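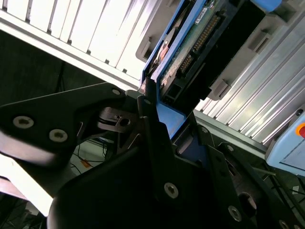
Lekham Desktop Teardown Demonstrations

Data card, July release
Maintainer: Pankaj Chaturvedi

Summary

Lekham contains 182 demonstrations of service work on open desktop computers, taught to a robot arm by hand guiding or by remote control. Each episode covers one subtask and carries a plain-text instruction. Drives in blue caddies are handled as one unit with the caddy. 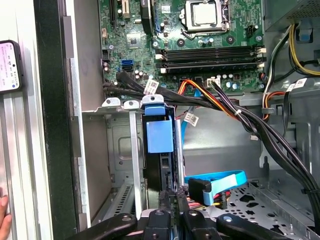
TASKS

drive_remove: grip the caddy, lift it clear of the cage
drive_insert: align the caddy, lower, press to seat
cable_unplug: grip the connector body, never the wires
memory_place: move a module between a fixture holder and a slot

Episodes start with the case open and no cooler over the processor. The fixture board stands to the left of the case, and its holders differ in shape, so a part goes back only to its own holder.
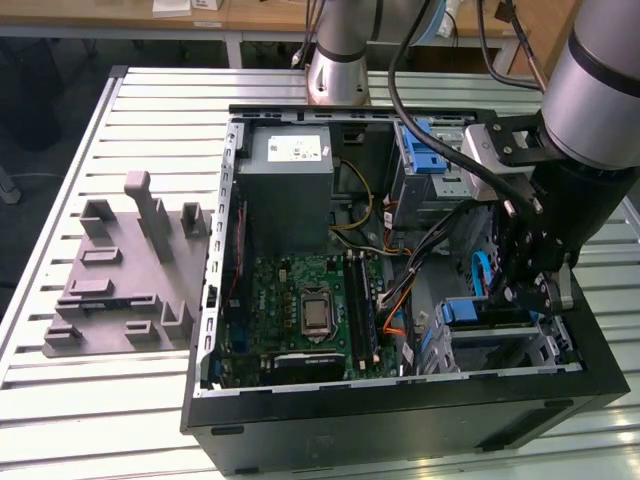
Joint positions and gripper opening are logged at 100 Hz. Episodes longer than 400 seconds were dropped. Failed grasps followed by a recovery are kept and marked retry=1. Fixed and wrist views share one clock.

Cable routing is not reset to a standard layout between episodes. Slack power leads and the light-blue data cable may lie across the approach path.

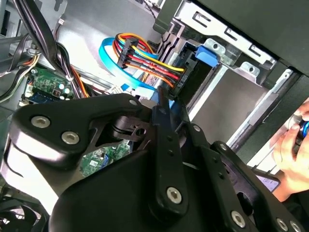
Known issues

Hands and handheld items can enter the wrist view. Mask them before training if this matters.
Episode 418 has no gripper channel. Episode IDs are not contiguous.
Connector labels are often unreadable at wrist resolution.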